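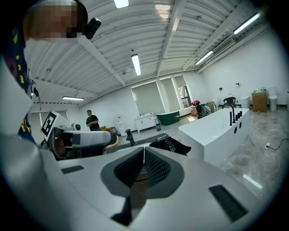 Showroom and Stockroom Assistant, Bathrooms
Skesside Bath & Tile

We are looking for a friendly, steady person to join us at Skesside, where we sell bathtubs, toilets, vanity cabinets, faucets and all the little parts that go with them. It's a full-time job, 37 hours a week, and you don't need to have worked with bathrooms before (most of us hadn't, and we've all grown terribly fond of them!).

Our display floor changes a good deal through the year. Tubs get moved, a vanity goes out and another one comes in, and the cardboard boxes need opening, checking and flattening. You'd be part of all that, along with wiping down the tubs and polishing the faucets, keeping price cards up to date, and helping customers who have come in with a scrap of paper and a few measurements and would like someone patient to talk to. People like to climb into a freestanding tub before they buy it, and we're happy for them to, so please don't be shy about offering an arm.

You'll also look after the Skotirix spare parts shelves, which hold 300 different washers, valves and handles. It sounds like a lot, but the drawers are labeled and you'll know your way around them by January.

The work is physical. Nobody lifts a tub alone here, but you should be comfortable on your feet, crouching down to fit a drain, and pushing a loaded dolly. We provide gloves and work shoes, lunch is on us once a week, and there's a staff discount after your first 180 hours.

To apply, write a few lines about yourself to Si-eun Koo, our floor manager, or drop a note at the front desk. A résumé is welcome but a plain letter is fine too. Please get it to us by 29th October. Everyone who writes will hear back, whichever way we decide.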